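Point d'étape du cercle de lecture Trumetti, à l'attention de Silviu Preda
Deuxième rapport de la saison, rédigé par Soledad Valdovinos

Bonjour Silviu,

Vous m'aviez demandé deux pages, je vais essayer de m'y tenir (la dernière fois j'avais débordé, et Tudor me le rappelle encore !). Le résumé rapide : les rencontres marchent bien, la bibliothèque tournante un peu moins, et il nous reste une vraie question sur le prix des manuscrits, dont je parle plus bas.

Les rencontres

Nous avons tenu 12 soirées depuis janvier, toujours à 19 h, dans la grande salle de la rue Ciobanu. En moyenne 30 personnes, avec un pic pour Folasade Shehu, venue parler de son travail de traductrice — on a dû emprunter des chaises au cours de danse d'à côté. Elle a lu trois versions du même paragraphe et la discussion qui a suivi a duré plus longtemps que la lecture. Plusieurs participantes m'ont écrit le lendemain pour avoir la liste des titres cités, je l'ai mise sur notre page.

La soirée consacrée aux petits éditeurs a été plus calme. Le sujet plaisait, mais les trois invités se connaissaient trop bien et parlaient surtout entre eux ! On refera le même thème à l'automne avec une animatrice, Fernanda Mota a déjà dit oui.

Après chaque rencontre, on mange ensemble, c'est devenu une habitude et je tiens à la garder. C'est là que les gens qui n'osent pas prendre le micro finissent par parler de leurs lectures. 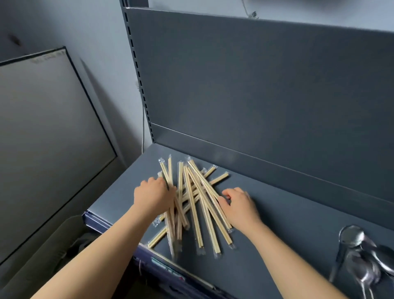

La bibliothèque tournante

Sur les 166 livres mis en circulation, la plupart reviennent, mais lentement. Les romans partent tout de suite, les essais dorment. Le recueil de nouvelles de Nerkier a une liste d'attente à lui tout seul, et j'en rachèterais volontiers deux exemplaires si le budget le permet. Le carnet d'emprunt papier a montré ses limites : des prénoms sans nom de famille, des titres abrégés que je suis seule à comprendre (et encore). Tudor Tudose prépare un tableau partagé, prêt normalement avant l'été.

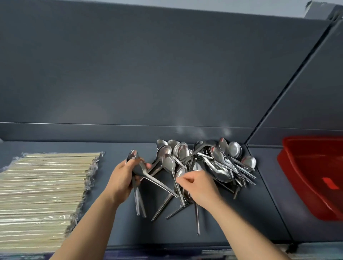
Tri des cuillères, rue Ciobanu

L'atelier d'écriture

Huit inscrites au départ, sept à l'arrivée, je trouve ça très honorable. On travaille par cycles de cinq séances, avec un texte court à rendre à la fin. Fernanda relit tout, annote au crayon et refuse qu'on la remercie. Deux textes sont partis à la revue Skirkevcombe, nous attendons la réponse. Ce qui a coincé, c'est l'horaire : celles qui travaillent loin arrivaient essoufflées avec vingt minutes de retard. Au prochain cycle, on commence plus tard et on supprime la pause.
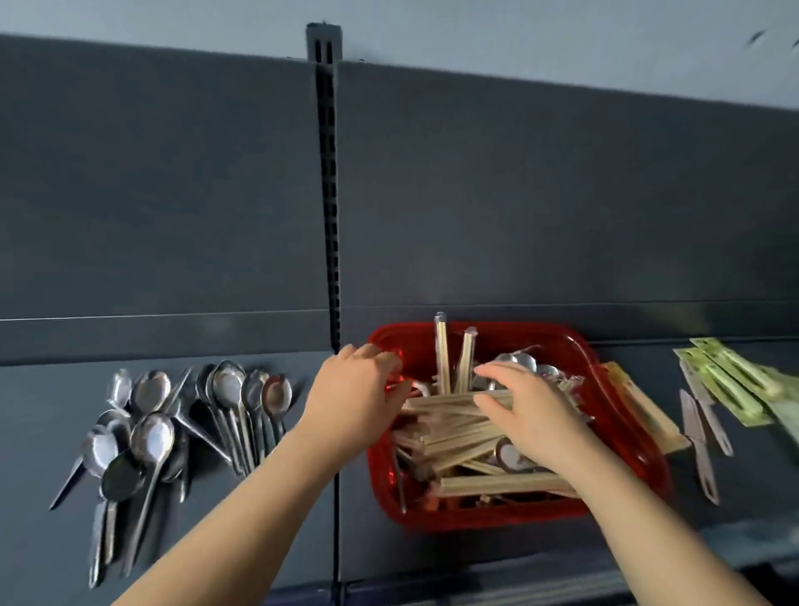

Les couverts dans leur bac rouge

Le budget

Sur la subvention de 2000 euros, les défraiements des invités ont pris la plus grosse part, comme prévu. L'impression des programmes a coûté moins cher que dans le dossier, j'ai changé d'imprimeur en cours de route. En revanche j'avais oublié les frais d'envoi des livres aux adhérentes qui habitent loin — erreur de ma part, la ligne est ajoutée dans le tableau joint. Les repas restent payés par la cagnotte des participants et n'entrent pas dans nos comptes avec vous.

Le prix des manuscrits

Voilà ma vraie question. Le jury voudrait ouvrir le prix aux textes traduits, ce qui n'était pas écrit dans la convention. Folasade est prête à nous rejoindre comme jurée, et je suis très tentée ! Mais il faudrait modifier le règlement, et donc avoir votre accord avant l'appel à textes. Si vous préférez qu'on en discute de vive voix, je peux passer à votre bureau n'importe quel matin.
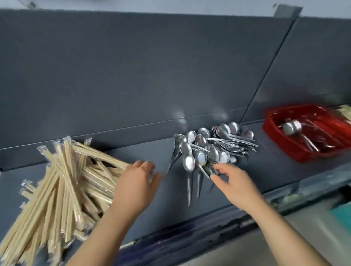 Baguettes et cuillères, côté comptoir

Ce qui vient ensuite

Une lecture à deux voix en juin, le dernier rendez-vous de l'atelier, puis l'inventaire des livres avec Tudor. Je vous envoie le programme d'automne dès que les dates de la salle sont confirmées. Il me manque aussi votre nouveau logo pour l'affiche, celui que j'ai est tout flou.

Bien à vous, et merci pour votre patience avec mes tableaux,
Soledad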